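From: Alasdair Cairns
To: plument-users
Subject: Re: [plument-users] Duplicate records after the Luo import

Zhenhua Shi wrote:

> After the September import our catalog went from 2158 records to
> nearly 300 more than that. The extra ones look like duplicates of
> existing titles. The author field is the same on screen, but Plument
> does not merge them. I ran the merge step twice with the same result.
> Is this a bug in the matcher, or do I need to rebuild the index first?

Rebuilding the index won't help. The matcher compares the stored bytes of the author and title fields after lowercasing, and it does nothing else to them. Two strings can look the same on screen and still be stored differently.

Take the name Rosário. The accented letter can be stored as one code point (U+00E1) or as a plain "a" followed by a combining acute (U+0301). Luo exports the second form. Plument's own entry screen saves the first. Both are valid Unicode and both display the same way, so you won't find the difference by reading the records. Dump one pair in hex and compare.

I pulled 16 pairs from the Drumcombe catalog, where we had the same symptom, and all but one had a combining mark somewhere in the author or title. The last one had a no-break space after the initial, which is a separate problem. NFC will not touch a no-break space. NFKC will, but NFKC also turns superscripts into ordinary digits and splits ligatures, and I would not run it over titles you care about.

What I would do, in order:

1. Export everything and keep that file somewhere safe.
2. Convert the author and title fields to NFC.
3. Replace U+00A0 with a normal space in the author field only.
4. Reload, rebuild the index, then run the merge.

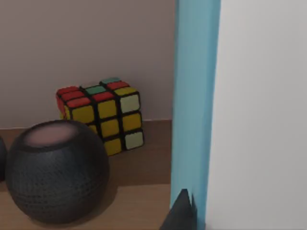 Step 4 needs the index rebuilt before the merge because the merge reads its keys from the index and not from the records. If you do it the other way around you get the old keys and no error message.

Muchen Shao asked off-list whether the sort order changes. It does, slightly. Under the default byte-order collation a decomposed "á" sorts next to "a", while the composed one lands after "z". If your printed lists depend on the order, set the collation to a language-aware one before you reload. The setting is on page 29 of the admin manual, under "Locale", and it applies to new indexes only.

Armindo Loureiro has a patch that normalizes on import. It works for me with Luo files. I have not tried it with Ellex files, which arrive in Latin-1 and go through a different code path.

If you still see duplicates after that, post the hex for one pair and your import log.

Alasdair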